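# Planning a Shopping Day in the Eltholm Market District

The Eltholm market district covers the streets between the old canal basin and the Clulgate, the stone archway that once marked the northern limit of the town. Visitors who arrive without a plan often spend the morning on the main avenue and leave before reaching the older arcades. The following steps are intended for those visiting for a single day, on foot, with purchases to carry home.

## Step 1: Choose your arrival point

Two stations serve the district. Gavon Street station is closest to the department stores and has elevators at both exits. Canal Basin station is smaller and has stairs only, but it opens directly onto the covered market. Visitors with strollers or large suitcases should use Gavon Street.

Parking inside the district is limited to permit holders on most streets. The public garage on Bosman Street has 270 spaces and is usually full by late morning during the summer. Drivers should note the height limit posted at the entrance ramp.
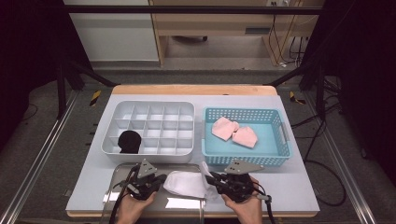

If you are arriving by intercity bus, leave the terminal by the east doors and follow the brown signs. The walk takes you along the canal and ends at the lower end of Bosman Street.

## Step 2: Start with the covered market

The covered market opens at 7:00 a.m. and the food stalls begin to pack up soon after lunch. Begin here if you intend to buy bread, cheese or cut flowers. Many of the stallholders on the canal side accept cash only, and the nearest cash machine is inside the station hall.

The upper gallery is given over to household linen, buttons, sewing supplies and secondhand books. It is reached by the staircase beside the fish counters or by the elevator near the west entrance. Prices in the gallery are marked, and bargaining is not customary.

## Step 3: Walk the arcades

From the market, cross Bosman Street at the signal and enter the first of the 3 arcades. They were built at different times and do not line up, so it is necessary to step out onto the street briefly between the second and the third.

1. **Mercers' Arcade** has glove makers, hatters and two long-established tailors. Alterations left before noon can often be collected the same day.
2. **Lantern Arcade** is known for stationery and prints. Several shops close for an hour at lunchtime.
3. **Clulgate Arcade** is the narrowest and has the greatest number of cafes. It can be crowded in the afternoon.

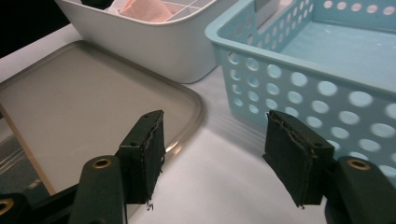 Cycling is not permitted in any of the arcades, including when they are quiet. Dogs are welcome on a leash, although individual shops may set their own rules.

## Step 4: Visit the avenue in the afternoon

Gavon Avenue holds the larger stores and most of the international names. These remain open until 8:00 p.m., so there is no need to visit them early. The avenue was widened and repaved in 2000, when the streetcar tracks were removed and the present rows of linden trees were planted.

For a general view of the district, take the escalators to the roof terrace of the Bosman store. Entry is free and no purchase is required. A short guide to the rooftops, written by local historian Cauã Nogueira, is sold at the terrace kiosk and identifies the former guild houses along the canal.

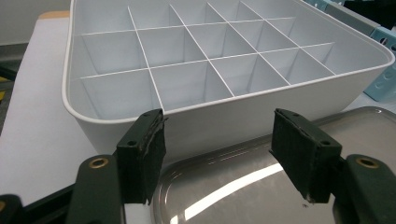
The terrace closes in high winds. A notice is placed at the foot of the first escalator when this happens - check there before going up.

## Step 5: Arrange delivery or storage

Luggage lockers are available at Gavon Street station in 2 sizes. The larger size will take a full suitcase. Payment is by card, and the receipt carries the code needed to reopen the door, so it should be kept in a safe place.

Most stores on the avenue will deliver to hotels within the town on the same day if the purchase is made before 3:00 p.m. Ask for the delivery desk and have the following ready:

- the name under which the room is booked
- the full address of the hotel
- a telephone number that will be answered that evening

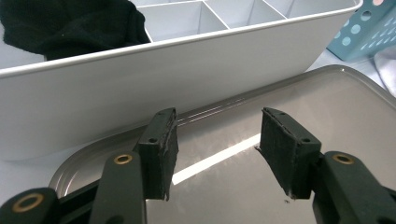

Arcade shops do not share a delivery service. Some will hold a parcel until closing time on request, but arrangements differ from one counter to the next and should be confirmed when paying.

## Returns and exchanges

Keep all receipts until you have left Eltholm. Department stores generally exchange unworn clothing with the tags attached. Goods bought at market stalls are sold as seen, and secondhand books are not exchanged.

Opening hours are extended in December and shortened during the first part of January. Current hours for the market and the arcades are posted at the visitor desk beneath the Clulgate, which is open daily from 9:00 a.m.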